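An arrest is a small piece of news

Tue 29 July
By Zoltán Kozma

When I moved to Pruscombe, I learned much of my English from the local newspaper. I read it at the kitchen table with a dictionary, and I always began with the police column, as the sentences there were short. "A man, 41, of Mill Road, was arrested on suspicion of theft." I understood every word of this sentence long before I understood what it does to the man.

I want to argue that our newspapers should stop printing the names of people who are arrested and not yet charged. I know that many readers will disagree, and some of my friends in journalism disagree with me strongly. I will try to be fair to them.

Let me begin with a case from our own town. Last November a bookkeeper at Trondent, the company which makes the door fittings, was arrested after money was found missing from an account. Her name was in the newspaper the next morning, together with her street. On the website there were 132 comments before lunch. She was released, and in spring the police told her that there would be no charge. The missing money was a payment entered two times by the bank's software. The newspaper printed this also, in four lines, next to the notice of a change in the trash collection.

I do not write her name, although everybody in Pruscombe knows it. This is exactly my complaint.

The word "suspicion" is a careful word in law. A police officer may arrest a person on grounds that are honest and still wrong, and the law accepts this, for otherwise very few crimes would be investigated. But readers do not read it as lawyers do. We read the name, we remember the name, and after one week the careful word is gone from our memory. In my first language we have a saying that the smoke stays in the coat after the fire is out. 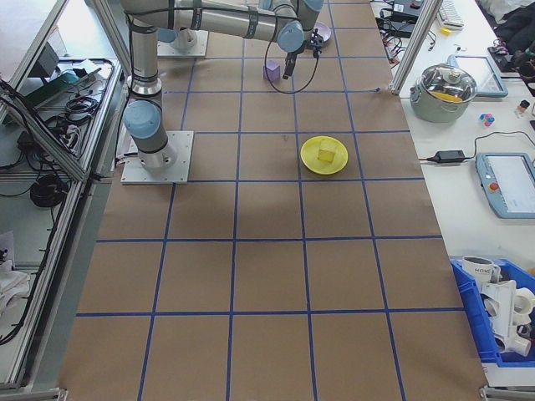
The best argument against me is about secrecy. Veronika Gál, who edited a daily newspaper for many years in a country where people could disappear from the street, told me that I am too comfortable. "If the police take somebody, I want the name on the front page," she said. "The name protects him." I have thought about this answer for a long time, and I believe she is right about her country in those years. A secret arrest is a terrible thing. However, the protection she speaks of belongs to the arrested person. It would be possible to give that person the choice. If he wants his name published, or his family or his lawyer wants it, the newspaper should print it in large letters. If he wants to wait until there is a charge, the newspaper can wait too.

The second argument is that publicity brings witnesses. Sometimes a woman reads that a certain teacher was arrested, and she finds the courage to say that he hurt her as well. I take this seriously and I would not want a rule without any exception. Where the police can show a judge that publishing a name will help to find victims, or that the public is in danger, let the judge permit it. This costs a little time. I think a day is an acceptable price.

The third argument I hear is that everything will be on the internet in any case. Mabli Hughes, my neighbor, says that the Loswood residents' page had the name of the bookkeeper one hour before the newspaper did. Probably it is true. But a rumor on a residents' page is read as a rumor by at least some people, and when the newspaper repeats it, it becomes a fact with a date on it. An editor has a different duty from a man who looks out of his window.

There is also the question of what stays. A page that 200 people read in print can be found by every future employer, for as long as somebody pays for the server. I asked our newspaper whether it goes back to old arrest stories and adds how they ended. The answer was polite. They do it when the person asks. So the person who was never charged must write to the newspaper, explain herself again, and wait up to 30 days.

I would ask the editors for a modest change. Report the arrest, the age, the town and the kind of crime. Keep the name in the notebook until there is a charge. And if the name was already printed, put the ending on the same page and in the same size of letters as the beginning.

I still read the police column every week. I no longer need the dictionary for it, and I read it more slowly than before.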